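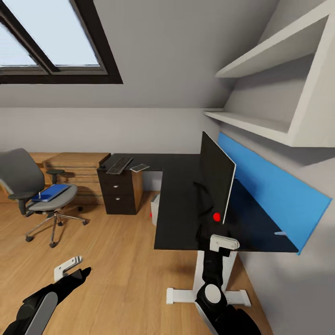

Stasalano moves evening desk reset to two-armed robots

Office services firm Stasalano will hand the evening desk reset at its Fetholm site to two-armed robots from August. The change covers 128 desks on the upper floors and alters the shifts of the 10 people who now do the job by hand.

A desk reset means returning chairs, clearing items left on seats and desktops, and lining up keyboards and screens for the next day's users. At Fetholm it is done after 6 pm, when most of the building's tenants have left.

The robots run on software called Prollport. Each task is first worked out in a simulated office with sloping ceilings, fitted desks and drawer units, and is passed to the machines only when it meets the site's limits for reach and gripping force. Stasalano has set 675 simulated runs as the minimum for any new task. A task that fails goes back to the software team with a written note from the cleaning crew on how they would handle the item.

The lights are dimmed in the evening, so the runs are repeated at several light levels. 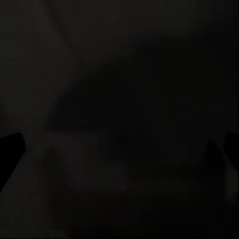 Gripper fingers, open, in a simulated view at very low light.

Under the new rota, four of the present staff will become floor supervisors. They will each look after a group of robots, answer stop alerts and deal with anything the machines are not cleared to touch, including open drinks, glass and personal bags. The other six will move to daytime work at the same hourly rate. Stasalano said no jobs would be cut during the first year, but it gave no undertaking beyond that.

Staff have raised two points. The evening shift carries a late-hours payment, and those who move to days will lose it. Supervisors have also asked for a fixed limit on the number of robots assigned to one person. The firm has proposed 4 and says the figure will be reviewed once alert records are available.

Training for supervisors covers the stop controls, safe distances and the fault log. Jaidee, which manages the building, has asked that a member of staff be present on every floor where a robot is working. Tenants will be told in writing which items to remove from desks before leaving.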